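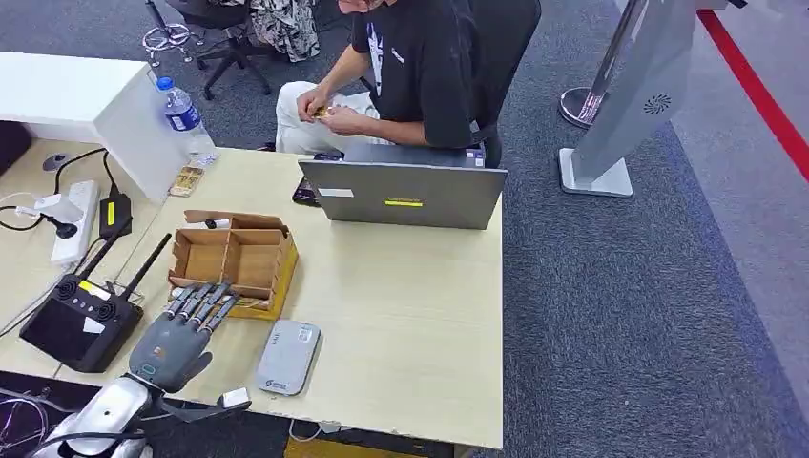

On October 23, 2024, Yamila Pereyra wrote:

> I've been asked to index a 306-page history of the salt trade and the
> publisher (Palma, some of you have met them) wants it charged per entry
> instead of per page. Has anyone done it that way and lived? I'm also
> not sure what to do with the author's habit of calling the same man by
> three different names. He inherits a title in chapter 6 and then loses
> it again. Do I put everything under the last name he used, or the one
> people would look up?
>
> Also, are we still pretending subheadings are optional?

Yamila,

I have done per entry exactly once, for Palma as it happens, and I would do it again if the alternative were dental work. The trouble is that you and the publisher mean different things by "entry." They mean a line with a word at the left margin. You mean anything that took you ten minutes of squinting. Get it in writing whether a subheading counts, whether a cross-reference counts, and who pays when the author sends back 41 names he feels should be in there, most of them his friends from the acknowledgments.

My invoice said 500 entries. Theirs said 306 minus a number I never got to the bottom of. We met somewhere in the middle, after a month of very polite email.
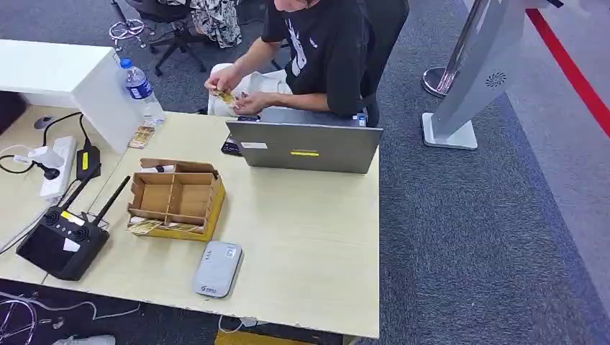 At the desk with the laptop open.

On your man with three names: put him where the reader will look, and send the other two there with a "see." If the author calls him by the title for most of the book, the title wins, even if it annoys the genealogists. They are going to write to you anyway. I once filed a bishop under his family name on what I thought was solid ground and got a four-page letter about it, with footnotes. He was right, too, that was the worst of it.

What I would not do is split the page numbers between the three names. Kadir Kozan and I argued about this on the list back in March and he still thinks you can get away with it if each name belongs to its own period. Maybe, for a pope. For a salt merchant the reader will find the first name, see two page references, and decide the poor man barely comes up.

Subheadings: once you have more than six page numbers in a row I think you owe people something. A string of 15 bare numbers after "taxes" in a book about salt is a dare. But please go easy on "and." I have seen "salt, and cattle" and "salt, and marriage" and had no idea what I was being promised. "Salt, in dowries" costs the same amount of ink. 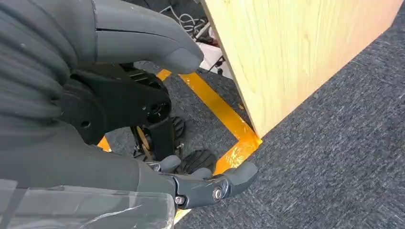 Check page proofs against the final, too. Palma moved the maps from the back to the front after I had finished, without a word, and every page number past the preface went off by eight. Falteo will shift a whole range for you if you find the right menu (it's under Locators, where else) but it will also cheerfully shift the roman numerals, so save a copy first. Pascual Alarcón posted a workaround a while ago. It's in the archive under the subject line "help," along with everything else in the archive.

And quote them by the page. Write back and say that's how you work, and see what happens. Amancay Cisternas got them to agree to it last year, for a cookbook - and she had to index garlic.

Benjamín Cabral

P.S. If there's an entry for "salt" itself, leave it short. You will be tempted.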